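Decluttering tips I no longer believe (and a few I do)
Updated July 2024

Every June the same advice comes back around. Buy matching bins. Buy a label maker. Touch each object and ask it how you feel. I have tried most of it in a small house with not enough closets, and a lot of it is shopping with a nicer name.

Take the 100-item challenge, where you get rid of 100 things in a month. Sounds impressive until you notice that dead pens count. I hit the target in an evening out of one kitchen drawer and the kitchen looked exactly the same. If you want a number to chase, chase shelves. Clear one shelf all the way, wipe it, and put back only what you'd pay to replace.

Then there's "one in, one out." Fine for coats. Useless for kids' stuff, which arrives in party bags and goes home with cousins and does not keep a ledger.

The catch-all bin gets a bad name from organizers, and I think they're wrong. Keep a single open bin, no lid, for toys and odds and ends that have wandered. Empty it when it's full. A lid just gives people a place to stack mail.

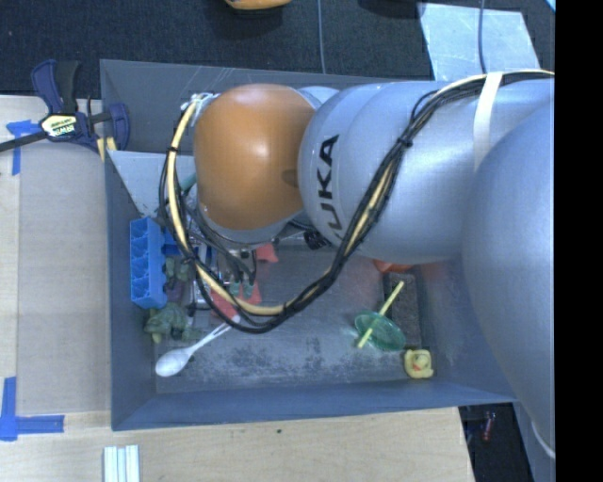

Toys and household bits sharing one open gray bin. Sort later.

Size matters more than brand. I paid too much for a Tostelholm set with dividers and the dividers are now in the garage, holding nothing. A plain bin you can carry with one hand does the job. If you need two hands, you'll leave it where it is -- and so will everyone else.

Vinegar does not fix sticky plastic. It gets recommended for everything, so I tried it on an old bin with label residue and got a bin that smelled like salad. Cooking oil on a paper towel, three minutes, then dish soap. Test a corner first.

Vacuum bags for blankets: they work until they leak. Mine were puffed up again by spring. Fold the blankets and put them under the bed.

Labels are worth it in exactly one place, the freezer. Masking tape and a marker. I have yet to meet anyone who needed a sign to find the toys.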